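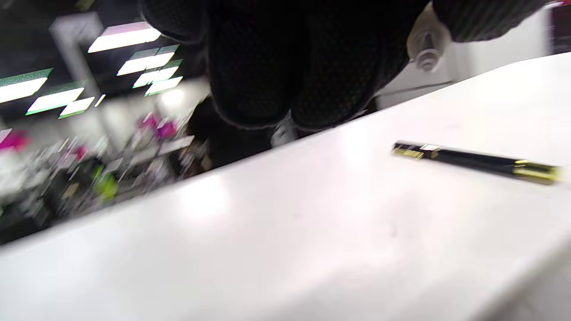

The delegation from the Yadav Institute visited the Drastar stationery works at Bernmont in October, at the invitation of the plant's management. The visit lasted from 9:30 in the morning until shortly after 3:00 and covered the molding hall, the ink rooms and the packing floor.

## Production

The works employs 134 people over two shifts. Barrels are molded on the ground floor and carried by covered belt to assembly, where clips and tips are fitted. Members noted the low noise level in this part of the building; new wall panels were installed last winter, and conversation was possible without raised voices.

Ink is mixed in batches of 70 liters. Each batch is held overnight and tested for flow before release. The delegation asked how often a batch is refused and was told that records are kept by color, with green giving the most trouble. A copy of the test form was provided and is attached to the file version of this report.

## Training

Drastar runs its apprentice program jointly with the technical college at Flemunstead. Some 70 applications were received this year. First-year apprentices spend two days a week in the classroom — an arrangement the college wishes to extend to three — and the rest on the floor.

## Matters for follow-up

- The plant will send its water use figures for the past year.
- The Institute will reply on the proposed exchange of instructors before the end of November.
- Parking at the east gate is limited, and future groups should arrive by the 111 bus from Flemunstead station.

The delegation thanks the plant for its hospitality and for the lunch served in the staff dining room.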